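Csizmadia Bakery opens its second shop in Ernstead

March 26, 2026
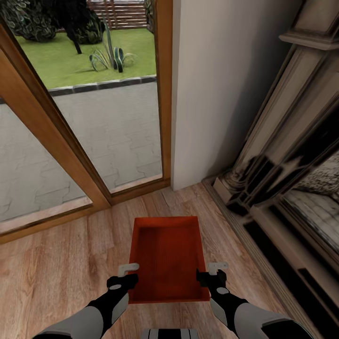 I've been putting off writing this one until the lease was signed, and now it is, so I can finally say it: we're opening in Ernstead! The new shop is on Purnon Street, two doors up from the post office, and we'll be baking there six mornings a week from 6:30.

If you know us from Truvside you'll know the rye, and yes, the rye is coming. So are the poppy seed rolls and the plum cake (fall only, please stop asking Ashley about it in spring). We sold nearly 2000 loaves in January, which is a lot for an oven as old as ours, and a good few of you were driving over from Ernstead to get them.

Sveva Marchetti is moving across to run the kitchen. She's been with us since the farmers market days and her focaccia will finally get a shelf of its own. Femi Odukoya will be out front with the coffee. We're still looking for two part-time bakers, early starts, no experience needed if you like getting up in the dark.

The first 100 customers on opening morning get a free roll, and there's seating for 37 once the back room is painted. We'll post the opening date on our door and in the newsletter.

Press questions, wholesale orders and job inquiries: ask for Ashley Garside at the Truvside shop.

Bonifacio Vidal, owner, Csizmadia Bakery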